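Vovley (stop-motion film)

Vovley is an animated feature film directed by Birthe Lykkegaard and produced by the studio Plotell. It combines stop-motion puppets with hand-painted backgrounds and was released in August 2022. The running time is 84 minutes.

Plot

A ferry pilot named Mada loses her hearing during a storm and learns to steer by the vibration of the hull. She is joined by Chowdhury, a heron who guards the river locks. The second half follows their trip upstream to the closed salt works.

Production

Lykkegaard wrote the first outline as a short film. Plotell asked for a longer version after a test reel was completed, and the script was expanded with Holger Nygård. Shooting took place on 2 stages, one for river scenes and one for interiors. The main puppets had steel ball-and-socket skeletons covered in foam latex. Some 300 replacement mouths were made for Mada alone.

River surfaces were built from sheets of clear film laid over a ribbed metal bed and moved by hand between exposures. Most shots were animated on twos, meaning that each pose was held for two frames. The lock sequence was animated on ones to keep the gate movement smooth.

Movement reference

The heron's walk was based on sessions with the dancer Sølve Aasen, who performed each passage at half speed. Animators marked the position of the hip and ankle on printed sheets and transferred the timing to the puppet. The dance at the salt works uses 29 shots and has no dialogue.

Music

The score, by Ebbe Solheim, is written for low strings, harmonium and bass drum. Passages heard from Mada's point of view are limited to low frequencies.

Release

A home edition followed on 2023-03-31. It contains the test reel and a commentary track by Lykkegaard and Nygård.

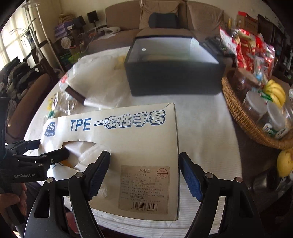
Demetrius Nguyen-Tran: The production section should state that the test reel used a different puppet for Mada, with a carved head and fixed mouth. Lykkegaard mentions it in the commentary track, during the first lock scene.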